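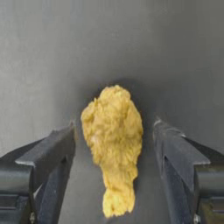 FT2 Food Technology
Handout 7: Coatings and batters for fried foods

Read before the practical. The terms in section 1 are used without further definition in the written paper.

1. Terms

Predust. A dry layer, usually plain flour or starch, applied to the substrate before any wet stage. It takes up surface moisture and gives the batter something to key to.
Batter. A suspension of flour and other dry solids in water. Adhesion batters are thin and unleavened and serve to hold a crumb. Tempura batters are thick, leavened and form the outer layer themselves.
Breading. Any dry outer layer: crumb, flour or a mixture. Flour breadings give an irregular, craggy surface. Crumb gives a more even one, depending on particle size.
Pickup. The mass of coating taken up, stated as a percentage. See section 3, where the choice of base matters.
Blow-off. Loss of coating during frying caused by steam escaping under a sealed layer.

2. What happens in the fryer

Heat passes from the oil to the surface by convection and from the surface inwards by conduction. Free water at the surface boils first. As long as steam is leaving the crust in quantity, very little oil can enter, and the crust temperature stays near the boiling point of water. Once the outer layer has dried, its temperature rises towards that of the oil and browning begins.

Starch in the coating gelatinises if there is enough water present. Flour breadings are often short of water, so part of the starch stays ungelatinised and the crust is harder and drier in the mouth. A thick tempura layer behaves the other way: the inner part gelatinises fully and can remain pasty if frying is cut short.

Most oil uptake takes place after the product leaves the fryer. Steam in the pores condenses on cooling, pressure falls, and oil on the surface is drawn in. Draining time and the angle of the rack therefore have a measurable effect on fat content -- more than a small change in frying time does, in most of the class results from earlier years.

Colour comes mainly from the Maillard reaction between reducing sugars and amino groups. Added dextrose or milk powder darkens the crust quickly. A pale crust does not show that the centre is undercooked, and a dark crust does not show that it is cooked. Use the probe.

3. Calculating pickup

Two conventions are in use and they give different answers.

(a) Base: uncoated mass
Pickup = (coated mass - uncoated mass) / uncoated mass x 100

(b) Base: coated mass
Pickup = (coated mass - uncoated mass) / coated mass x 100

Worked case. A tray of portions has a mass of 650 g uncoated and 806 g coated. The coating is 156 g.
By (a): 156 / 650 x 100 = 24.0%
By (b): 156 / 806 x 100 = 19.4%

State the convention beside every figure. Marks are lost each year for tables in which both appear under one heading. The Manolakis sheets in the laboratory folder use (a); the Ferkness data set uses (b) and must be converted before comparison.

If p is pickup by (a), written as a fraction, then pickup by (b) is p / (1 + p).

4. Batter viscosity

Pickup rises with viscosity over the working range, though not in a straight line. Viscosity is checked with a flow cup: fill level, release, and time the stream to the first break. Batter thickens on standing as the flour hydrates and thins as it warms, so a reading without a temperature is of no use. Carbonate-leavened batters also lose gas on standing -- mix these last.

5. Common faults

Bald patches: substrate wet or greasy, predust uneven, or portions touching in the batter.
Blow-off: coating too dense, or ice on the substrate.
Soft crust after holding: moisture moving outwards from the centre. Holding under a lid makes this worse.
Dark specks: loose crumb left in the oil. Filter between batches.

6. Practical

Pairs work in the Nallitz laboratory, benches as listed on the door. Each pair runs two coatings on the same substrate, one flour breading and one crumb, and records uncoated, coated and fried mass for each portion. Blot portions before the first weighing. Tare the tray every time.

Frying loss is calculated on coated mass. It is a net figure: water lost, less oil gained. It cannot be split without a moisture determination, for which samples go in the labelled dishes on the Clodum oven shelf.

Results tables are due in December with the second report. Bring an apron and closed shoes.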